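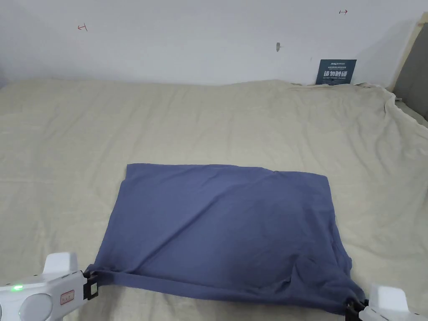 Why did the folding policy let go of the cloth before the fold was complete?

The policy had learned from recordings in which the logged jaw opening no longer matched the real position of the jaws. In those recordings the cloth was still held while the log reported that it had been released.

## 4. Failure Analysis: Jaw Position Drift in Bimanual Cloth Folding

### 4.1 Background to the fault

Section 3 reported that the policy trained on the full Stumside set performed well on the first fold of a garment and poorly on the second. Most failed trials shared one pattern. The two arms reached the near corners, closed, lifted, and then the right gripper opened while the cloth was still in the air. The free corner dropped back onto the sheet, and the arms went on with the remaining motion as if both corners were still held.

Our first assumption was a control fault on the robot. Yoga Yusof checked the gripper drivers, the power supply, and the timing of the command messages, and found the robot to be carrying out the commands it was given. The opening command came from the policy. It was issued early, with high confidence, and at nearly the same point in the motion from one trial to the next. A random hardware fault would not be expected to behave in this way, and the investigation was moved to the training data.

### 4.2 How the jaw signal is recorded

All demonstrations were collected with a pair of hand-held grippers. The stage of the task studied in this section is the one shown in Figure 4: the garment lies flat as a rectangle, and both near corners are in the jaws. Each gripper records the distance between its jaws through a small rotary sensor on the drive shaft. The sensor reports only relative motion. A zero reference is set at the start of a session by closing the jaws fully and pressing the reset control, and every later value is measured from that point.

**Figure 4.** Two-handed grasp on a blue-gray cloth, seen from the head-mounted camera. The near edge is stretched between the jaws, and the fabric is gathered at the right corner.

The procedure depends on two conditions. The jaws must be fully closed when the reference is set, and the link between the shaft and the sensor must not move afterward. Our collection protocol checked the first condition and took the second for granted.

The amount of fabric between the jaws also matters. A single layer of cotton holds the jaws only slightly apart. When a corner is bunched, several layers may be trapped together, and the jaws stop earlier. The operator feels a firm grasp in both cases. In the log, however, a bunched grasp already sits closer to the value that the training code treats as open. A modest error in the reference is then enough to move it across the threshold.

### 4.3 Cause of the drift

Lefteris Athanasiadis took apart both grippers from the Stumside pair and compared them with an unused pair stored at Filtcombe. In the right Stumside gripper, the set screw that fixes the sensor collar to the drive shaft had backed out. The collar could be turned by hand with light pressure. In the left gripper, and in both grippers of the unused pair, the collar was firm.

With the screw loose, the collar slipped under sudden load. Slip happened most often when an operator closed the jaws hard on thick material. Each event shifted the reference by a small amount, and nearly always in the same direction, so that the logged opening grew larger than the true opening. The errors added up within a session and were cleared at the next reset. Demonstrations recorded early in a session were therefore almost always sound, while those recorded late in the same session could be badly wrong. This also explains why the fault was missed during setup checks, all of which took place immediately after a reset.

We reproduced the effect on the bench. With the collar loosened on purpose, repeated hard closures on a folded towel moved the logged value from closed to open while the jaws remained shut on the fabric. With the screw tightened and secured with thread-locking compound, the same test produced no measurable change.

### 4.4 Extent of the affected data

The full set contains 2648 demonstrations. Juwita Govindasamy and Intan Hidayat reviewed the recordings by comparing the logged jaw opening with the wrist and head video. A demonstration was marked as affected when the log crossed the open threshold at a time when the video showed the cloth still held. Each reviewer worked without sight of the other's marks, and disagreements were settled by a joint viewing.

The review marked 47 demonstrations as affected. All of them came from the Stumside pair, and in all of them the error was in the right gripper. The earliest was recorded in March. They were concentrated in the later part of long sessions and in the second fold, where the material is thicker. This second-fold concentration is the main reason that such a small share of the data had a visible effect on the policy. Across the whole set the affected recordings make up less than two percent. Within the narrow part of the motion just after the second lift, they supplied a much larger part of the training signal, and they agreed closely with one another.

In 9 of the affected demonstrations the operator had pressed the fault button, and a note had been stored with the recording. The notes used phrases such as "right side feels odd" and "reading looks high." None of them was acted on. The import script kept the notes as text but did not exclude or flag the recordings to which they belonged. We regard this as a failure of process separate from the mechanical fault, and the more serious of the two. The information needed to find the problem had been collected and was available before the first policy was trained.

### 4.5 Safety considerations

A dropped cloth corner presents little danger. The same fault would be of greater concern in other tasks that share this hardware and the same training code. A gripper that opens early while holding a rigid or heavy object may drop it onto a person or onto equipment. The opposite error, in which the log reports a closed jaw while the jaw is open, could teach a policy to continue closing on an object or a hand.

We also note that the robot's own monitoring gave no warning. The safety layer compares commanded motion with measured motion and stops the arm when they differ. In the failed trials they agreed, and the layer had no basis on which to intervene. Checks of this kind protect against a robot that does not follow its commands. They offer no protection against commands that were learned from faulty records.

### 4.6 Corrective actions

The following changes were adopted by the laboratory on 15th January and apply to all collection sites, including Iltthorpe.

- The sensor collar on every hand-held gripper is fixed with thread-locking compound and marked with a paint line across the collar and shaft. Operators inspect the line before each session.
- The jaws are closed fully, with nothing between them, at the end of each session as well as at the start. If the closing value differs from the reference by more than the permitted tolerance, the whole session is held for review.
- Any recording carrying an operator note is placed in a separate folder and is not used for training until a reviewer has cleared it.
- The training code no longer relies on a single threshold to decide whether the jaws are open. It uses the change in opening over a short window, together with the grasp state estimated from the wrist video.

The right gripper of the Stumside pair was repaired and kept as a bench unit. It has not been returned to collection.

### 4.7 Results after correction

The policy was retrained with the affected demonstrations removed and all other settings unchanged. Early release of the right corner was no longer the leading cause of failure on the second fold. The remaining failures were mainly missed grasps, in which the jaws closed beside the corner or on the sheet below it, and these occurred on both sides.

A second policy was trained with the affected demonstrations kept and their jaw values corrected by hand. It performed at a similar level to the first. Correction is slow, and it requires a reviewer to judge the moment of release from video in which the jaws are often hidden by the fabric. For a set of this size we recommend removal. Where demonstrations are scarce or costly to repeat, correction may be justified.

### 4.8 Limitations

The review depended on human judgment of video, and small errors that did not cross the open threshold would not have been marked. Some drift may therefore remain in the recordings we kept. We examined only one design of hand-held gripper, and the direction of slip we observed may be particular to the way its collar is mounted. The analysis was limited to cotton garments and towels. The approach of Þórarinsdóttir, in which jaw opening is estimated from video alone, would not be subject to this fault, but it was not available to us in a form that could be run on the earlier recordings, and no comparison was made.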